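Gripper notebook, Clotitz bench
October 18, 2026

Sunday, so the building is quiet and I have the arm for myself. Purpose of the day: compare the old Kos fingers with the new Fekell fingers on light objects, mainly paper cups. Same arm, same controller, same wrist camera. Only the fingers and the closing force are changed.

First the things I must not forget. The Fekell fingers are longer than the Kos ones, so the tool offset in the controller has to be entered again after each change. Last week I forgot and the tips touched the table. Today I wrote the offset on tape and put the tape on the controller lid. Please leave it there.

Kos fingers, morning. The grip on the heavy mugs is very good, as before. I took them by the body and also by the handle, and the handle grip is a bit ugly but it holds. On a single paper cup the Kos pair is too strong even at the lowest setting which the controller accepts. The cup becomes oval, and when the fingers open it stays a little oval. I used the same cup for several trials and then I understood that this is not a fair test, because a cup which is already bent gives way more easily. From the third series I took a fresh cup each time. The first two series should be ignored, I marked them in the log with a cross.

Change of fingers took longer than I planned. One screw on the left side was turned in too hard, probably by me.

Fekell fingers, after lunch. They have a narrow point, and I was afraid that the point would press a hole in the paper. It did not happen so far. The closing is softer and the current curve is more calm, without the peak that we see with Kos at the moment of contact. For the approach I keep the same route as in the morning: stop in front of the object with open fingers, take one picture, compute the centre, go forward straight, close.

The difficult case is nested cups. With two cups one inside the other, the camera sees two rims very near to each other, and the detector must decide if it is one object or two. I put the yellow cup with another one in it in the middle of the table and left the mugs and the drinks behind as clutter, so that the detector has something to be confused about.

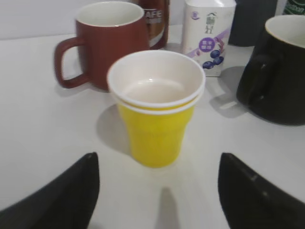

Hrvoje Nikolaidis wrote in the margin of the shared copy that the height of the grip matters more than the shape of the finger. In his opinion I should close on the lower part of the outer cup, well under the rims, and do the comparison again before I say anything good about Fekell. He also asks if the closing speed was the same for both pairs, or if I only set the force.

Answer to Hrvoje: the speed was not the same. The Kos profile has its own speed value and I did not look at it. So the comparison of the current curves is weak, and I take back the word "calm" until it is repeated. About the height I agree. I was closing almost at the middle of the cup.

Afternoon, second part. I set the closing speed to 2,000 in both profiles (controller units, the manual does not explain what they are) and lowered the grip point. With Fekell the pair of cups came up together each time I tried, but when the arm goes fast to the side the inner cup moves a little in the outer one. I can hear it. For Kos I did not repeat yet, this would need again the change of fingers and it was already late.

Camera remarks. The exposure is fixed now, automatic mode made the white table grey when a dark mug came near the lens. Shadows on the table are still a problem for the segmentation. The old model from Privport takes a shadow as part of the cup when the two are touching. The newer one does it less often but it is slower. I saved 2,638 pictures today, the names begin with the finger type, then the series.

Open points:

Repeat Kos with equal speed and low grip point.
Ask Fekell if softer pads exist for the same finger.
Try the nested cups with the handle of a mug close to them, so that one finger has little room.
Buy paper cups, the box is nearly finished.
New screw for the left finger.

Arm is parked, air is off, Fekell fingers are still mounted.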